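Is anyone's small company really paying for its own AI model?

Forum: Business Tech > Budgets and Buying

gerrit_m
Posted 12/14/20
We're a parts distributor in Movcombe, 300 people, and our board wants a line in next year's budget for "in-house AI." I've been asked to say what it should cover.

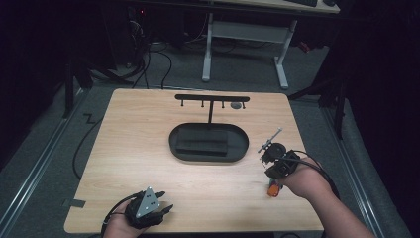 The two things on my list are demand forecasting and reading supplier invoices. We have a quote from Stekton for the forecasting side, and they would host it. The board would prefer that we hire two people and build it ourselves so the data stays here. Has anyone at a company our size gone either way? I'm mostly interested in what it cost you after the first year.

Gerrit Msimang

leszek.r
We built. 400 employees, food wholesale. Two hires, and one left in November. The forecasting works for the stable product lines and is poor on anything seasonal. The cost I didn't plan for was cleaning up old order records. That took longer than the model did.

prestis_shosh
I'd buy. Two hires is one resignation away from being one hire, as Leszek just showed. I'm at a logistics firm in Prestisville and we rent ours by the month. If it stops paying for itself we cancel.

leszek.r
You can cancel, sure, but what do you have left when you do? We still have the clean records and the code. I don't regret building. I regret the schedule we gave the board.

prestis_shosh
We'd have our data. It's in the contract that they hand it back within 30 days in a format we can open. Gerrit, check whether your quote says that. Ours didn't in the first draft.

gerrit_m
It doesn't. It says "upon reasonable request." I'll ask them.

KsaweryK
I disagree with the whole framing. Forecasting and invoices are separate purchases and shouldn't share a budget line. Invoice reading is a solved product. You pay per page and you're done in a month. We use Pawlak for it and our accounts team still checks the totals by hand, but they used to type everything in. Forecasting is where you need to decide who owns what.

leszek.r
"Solved" is generous. Ours chokes on handwritten delivery notes.

KsaweryK
Fine, solved for printed invoices. Handwritten ones go in a pile here too.

aleks_kacz
Finance person here. Before you pick, ask the board what number they expect to move. Ours said "AI" for a year and meant "less stock sitting in the warehouse." Once they said that out loud, we got most of the way with a better spreadsheet and stricter reorder rules – no vendor and no hires.

gerrit_m
That's fair. I think ours is also stock levels, but it's never been written down. I'll split the line in two like Ksawery says, and put the invoice part up first. Leszek, can I message you about the records cleanup?

leszek.r
Go ahead. I'll send you the list of fields we had to fix.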